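What Is Rent, and Where Does It Go?

A page for curious kids (and the grown-ups reading over their shoulders)

If you live in an apartment, you may have heard somebody at home say, "The rent is due," usually while hunting for a pen or a phone. Maybe you wondered what rent is, and who gets it, and why it has to be paid again when it was paid just last month. Those are very good things to wonder! Plenty of grown-ups signed their first lease without knowing all the answers, so settle in and we'll go through it slowly.

Let's start with a library book. You take it home, you keep it on your own shelf, you read it under your own blanket, and all that time it still belongs to the library. Renting a home is a little like that. The home belongs to an owner, who is sometimes called a landlord (an old word, and it can mean a woman or a man or a whole company). The people who live there are called tenants. The big difference from the library is that tenants pay money every month for the use of the home, and that money is the rent.

Now let's visit a building so we have something to think about. We'll go to Jaltmont, where there is a brick apartment house called the Amaral. It was built in 1949, it has 121 apartments, and on a warm June evening you can smell everybody's dinner at once when you walk up the stairs. The company that owns it is called Jendby.
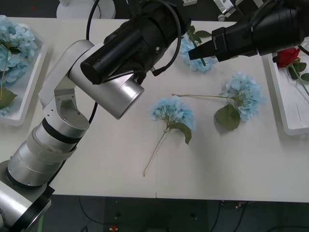 But if Jendby owns the whole building already, why does it need more money every single month? a reader from the third floor wrote to ask us.

We were so pleased to get that one, and the answer is that a building is hungry. It eats money all year long, even when it is just standing there in the rain. The roof gets old. The elevator needs somebody to come and check it. The light bulbs in the hallways burn out, and the boiler in the basement, which is the big heater that warms up the water for all those baths, needs looking after too. Then there are taxes, which the owner pays to the city, and the city uses them for things like streets and schools. There is insurance, which helps pay for repairs if something terrible happens, such as a fire. And very often there is a loan to pay back, because buildings cost so much that even a company may have to borrow from a bank to buy one. A loan for buying a home or a building is called a mortgage. (You don't say the t. It sounds like MOR-gij.)

If there is money left when all of that is paid, the owner keeps it, and that part is called profit. Some years there is a lot of profit and some years there is very little, or none.

Let's try it with one apartment. Say a family at the Amaral pays 1,482 dollars a month. That is a lot of allowances! Some of it goes to the loan, some to the taxes, some to the insurance and the repairs, and whatever remains is for Jendby.

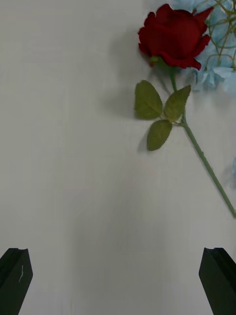

Reading time for the next part: 3 minutes

The paper with all the promises

Before a family moves in, they and the owner both sign a lease. A lease is a list of promises, and it can be very long and, I'm sorry to say, rather dull. It tells how much the rent is, which day it has to be paid, and how long the family may stay before everybody has to talk about it again. Many leases last one year.

The promises go both ways. The tenants promise to pay on time and to take good care of the place. The owner promises to keep it safe to live in, so if the heat stops working in the winter, the tenants can call and the owner has to see that it gets fixed. There may be smaller rules in there too, about pets or painting the walls or playing the drums late at night, so if you are dreaming of a purple bedroom, ask a grown-up to look in the lease first.

Most families also pay a security deposit when they move in. It is extra money that the owner holds on to. If the family moves out someday and the home is in good shape, the money goes back to them. If somebody has knocked a big hole in a door, part of it can be used to mend the door.
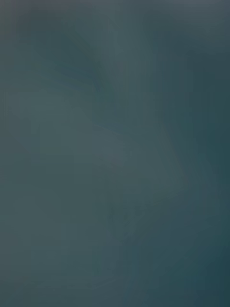
My mom says our rent went up and the apartment is exactly the same, so how is that fair, another reader wanted to know, and it's a question that grown-ups argue about a great deal.

One reason rents go up is that the building's own bills go up. Another has to do with how many people want a home in the same place. Imagine that a company called Drundetti opens a big new office in Jaltmont, and lots of workers want to live close by. Suddenly there are more families looking than there are empty apartments, and owners find they can ask for more. If lots of new apartments get built, it can go the other way, and owners may lower the rent a bit so theirs don't sit empty. Some cities have laws that say how much a rent can rise in one year, and other cities don't.

Words to remember

Tenant: a person who pays to live in a home that someone else owns.
Landlord: the owner of a home that is rented out.
Lease: the signed paper with everybody's promises.
Deposit: money held in case something gets damaged.
Mortgage: a loan for buying a home or a building.
Vacant: empty, with no one living there yet.

Something to try at home

Ask a grown-up if your building has a birthday. Sometimes the year is carved in a stone near the front door, and sometimes you can look it up at city hall or the library.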